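Pronlow wagon roster - read me first

This is the stock list of the Ustside model railway club, typed up from three exercise books and a biscuit tin of index cards. It covers 747 items of rolling stock in HO scale, most of it goods wagons, some of it roadworthy. Last full revision July 3, 2018.

Files

roster.csv has one line per vehicle. couplings.csv says which of the 3 coupler types is fitted at each end, and yes, there are wagons with a different one at each end. We call those diplomats. notes.txt is everything that wouldn't fit in a column.

Columns in roster.csv

id: the number on the sticker underneath. If the sticker has dropped off, look in the yard box.
owner: initials, or CLUB.
maker: as printed on the box, where there's a box. Du Plessis kits are entered as DP even when only the chassis is Du Plessis.
weight_g: grams, kitchen scales. Treat the last digit as a rumour.
min_radius: tightest curve the thing has been round without leaving the rails, in inches, for historical reasons.
livery: colour as the owner sees it. Four members, five spellings of maroon.

Known problems

Ids 16 to 30 were used twice, once in each of the first two exercise books. The second lot now carry a B. Anything weighed before we levelled the bench reads heavy, and I haven't gone back to fix it.

The Cerkora branch has its own stock and its own ideas about numbering. Those wagons are in the file with a C in front and no radius, pending a running night when both ends of the branch are powered at once.

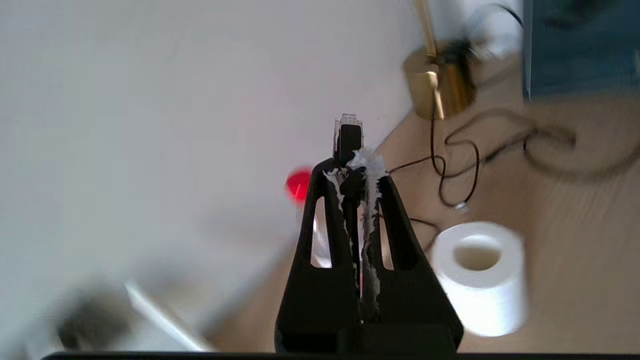

Thảo Châu wrote back that the radius column is useless without saying which way round the wagon was facing, as half the old hoppers will take the Pronlow curve forwards and fall over in reverse. Fair enough. There's now a column called facing, and so far it's blank apart from her own hoppers.

Using the list

Copy it, sort it, print it for the shed wall. If you change a weight, put your initials in the last column so we know whose kitchen it came from. Please don't open it in the old spreadsheet program on the club laptop, which turns wagon 3-7 into a date in July and saves it that way.

Still to do

Brake vans
Merge the two tank wagon lists
Agree on maroon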